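Blood Stocks at a Small Regional Hospital: Why Units Expire and What Could Be Changed

Student project report, Health Services Management, second year

Background

Red blood cells can be kept in a refrigerator for about six weeks, depending on the solution they are stored in. Platelets last for only a few days. A hospital that orders too little may have to postpone operations or send for units by courier. A hospital that orders too much throws blood away. Large hospitals can usually move older units to a busy ward before they expire. Small ones have fewer patients to give them to.

This project looked at how the blood bank at Fercombe Hospital decides what to keep on its shelves. Fercombe has 200 beds and gets its supply from the regional center in Rovden. Delivery is once each morning, with a second run possible if the order is in before 11 a.m. We wanted to find out where units were being lost and whether a simple change in ordering could reduce the loss.

Method

The blood bank gave us a list of red cell units with all patient details removed. Each line had the blood group, the date received, the expiry date, and what happened to the unit in the end (transfused, returned to Rovden, or discarded). After taking out duplicate lines and lines with no outcome, we had 1,000 units to work with.

We sorted the list by blood group and then by outcome. We also read the hospital's ordering guide and spent two afternoons in the blood bank to see how requests come in. We did not look at platelets or plasma. Both are ordered one case at a time at Fercombe, so there is no shelf stock to study.

How requests come in

Requests fall into two types. The first is for a patient who needs blood now or today, mostly on the medical wards and in the emergency department. The second is a reservation before an operation. The surgical team asks for a number of units to be matched and set aside, and the units stay in a separate part of the refrigerator until the reservation is released.

The number to reserve comes from a printed table that lists common operations. The table was last revised before the hospital changed how it does several of them, and staff told us that many reserved units are never collected. Any operation can bleed, and a reservation has to cover more than the average case, so some unused units are to be expected. 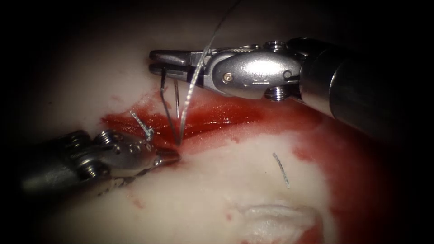
Results

Of the 1,000 units, 19 had been discarded. Of these, 11 had passed their expiry date on the shelf. The others had been out of the refrigerator too long, or had damage to the bag or label.

The expired units were nearly all from the less common groups, mainly AB and B. This is what we expected. The hospital keeps a minimum number of each group, and for the rare groups that minimum is large compared with how often the blood is used. O negative was not wasted in this way. It can be given to most patients in an emergency, so older units were moved out and used in time.

Several of the expired units had been reserved more than once. While a unit is reserved it can't be offered to another patient, but it keeps getting older. One AB positive unit had been set aside for three different operations and returned to general stock each time. By the last return it had two days left.

We also found that reservations were often released late. The guide says they should end at 8 a.m. on the day after surgery. In practice this depended on who was on shift, and the refrigerator log showed units still set aside well past that time.

Ordering software

The blood bank is considering a stock program called Premia, which prints a list each morning of units close to expiry. We were shown a trial version. The list was clear and easy to read, but the program does not release reservations by itself, so that step would still have to be done by hand. A paper list taped to the refrigerator door would do part of the same job at no cost.

Suggestions

1. Release surgical reservations at 8 a.m. as the guide says, and write the task into the morning checklist.

2. Lower the minimum stock of AB units and rely on the second delivery from Rovden when more are needed.

3. Reserve the newest suitable units for surgery only if the older ones are already promised to a ward patient.

4. Ask the surgical department to review the reservation table and compare it with the number of units used.

Limits of the project

The list covered one hospital and one period, and the number of discarded units was small. A few more or fewer expired bags would change the picture for any single blood group. We could not match reservations to the type of operation, because that column was removed along with the patient details. We also did not work out the cost of extra courier runs, which would need to be known before the AB minimum is lowered.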